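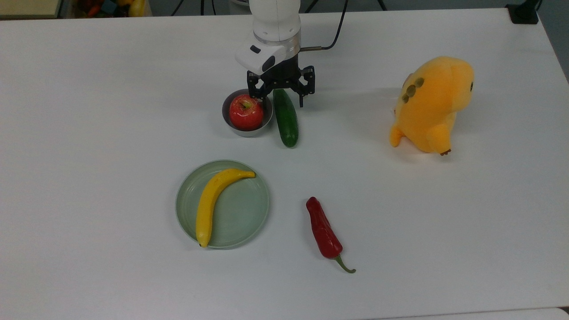 TIKOMLEY, May — A company called Gellik would like to rent your business a robot arm that puts things away. It has a white arm, a black two-fingered gripper and a price of $600 a month, and for the past few weeks it has been making the rounds of small food businesses and packing rooms here with a pitch that sounds very easy. You set it on a table, you tell it in plain words what goes where, and it does the rest.

By Rezaul Weerasinghe
Print | E-mail | 33 comments

I have heard pitches like this before, and so have most of the people Gellik is calling on. So I spent an afternoon at the company's rented unit with the arm, a white table and the usual groceries.

The setup is simple enough. There's an apple in a small metal bowl, a banana on a pale green plate, and a cucumber and a red chili pepper lying straight on the tabletop. A fat yellow plush creature with green spots on its back stands by itself off to the right. Everything has plenty of space around it except the cucumber, which lies right up against the bowl, and the fingers go in with their jaws open above the gap between the two.

That gap is the part worth watching. Picking up a chili pepper that has a big patch of bare table to itself is one job. Getting hold of a cucumber without knocking the bowl beside it is another, and it is much closer to what a real prep counter asks for all day long. I asked for the cucumber 20 times, with the bowl left where it was. By my tally the arm got it cleanly on 13 of them. On five it bumped the bowl, and on the other two it closed on air and waited for somebody to tell it what to do next.

Gellik's people said this was in line with what they see "before tuning." Tuning is included for the first 2 visits, according to the contract I was shown. After that it is billed by the hour, and the sheet I was handed did not list the hourly rate. When I asked for it, I was told it depends on the customer. I asked what it depends on and was promised an e-mail. As of this writing I haven't had one.

The company does better on the easy stuff. The banana went from the plate to a bin and back again without trouble, and the plush toy, which I expected to be a mess, was lifted every time I asked. Soft things forgive a bad grip. Nobody in Tikomley is paying a monthly fee to have a plush toy moved, though, and when I asked for something wet, or in a bag, or stacked on top of something else, I was told those were "on the roadmap." Leafy greens are on the roadmap too. So are lids.

Speed is the other thing the brochure is shy about. There is no figure for it anywhere in the printed material. With a kitchen timer I got 33 seconds for one cucumber, start to finish, on a good try. A teenager on a summer job would have the whole table cleared in that time and be back on the phone.

Räsänen, the produce packer out past the rail yard, took one on trial this spring and sent it back before the trial was up. The floor manager there told me the arm did what it was told most of the time, but that she needed a person standing near it for the rest of the time, and she already had a person. She was not angry about it. She said she would look again in a couple of years if the price came down.

Sustesus, a meal-kit outfit with a much smaller kitchen, is keeping theirs for now. They use it at the end of the day to sort leftover whole produce into tubs while the crew cleans up, and they don't much care how long it takes. The owner said it saves one worker a dull half hour. She also said she got a discount for letting Gellik bring visitors by, and that she would not be paying full price for it. I think that second remark tells a buyer more than the first.

To be fair to the company, nothing I was shown was faked as far as I could tell. I was allowed to pick the items, move the plate, and turn the chili pepper around so the stem pointed the other way. The arm coped with that. The staff did not hover over the controls, and when it missed they let it miss. I've been to demonstrations where I was kept behind a rope, and this wasn't one of them.

But the sales language is running well ahead of the machine. The brochure says the arm is "ready for your kitchen on day one." It also says, in smaller type on the back, that results depend on lighting, table color, object spacing and "customer-side preparation." Put those together and you have a description of the demo table: white, uncluttered, with a few things set neatly apart. I have not been in many working kitchens that look like that at four in the afternoon.

The contract runs 12 months and there is a fee for ending it early. Damage to the gripper is the customer's problem unless Gellik decides otherwise. Damage to the food is always the customer's problem. Anyone thinking of signing should ask for the hourly tuning rate in writing, and should ask to run the trial on their own counter with their own mess on it. Gellik says it will do on-site trials for "qualified" businesses. It would not say what qualifies one.

The company says a new version of the software is coming before the end of the year and that it handles crowded tables better. Current customers will get it at no charge, a spokesman said, though he then added that some features may be sold separately. I asked which ones. He said the list was still being worked out — it may arrive with my e-mail.

Gellik is taking visitors at the Tikomley unit by appointment through the end of the month. Bring your own cucumber.

Print this story | E-mail this story | 20 shares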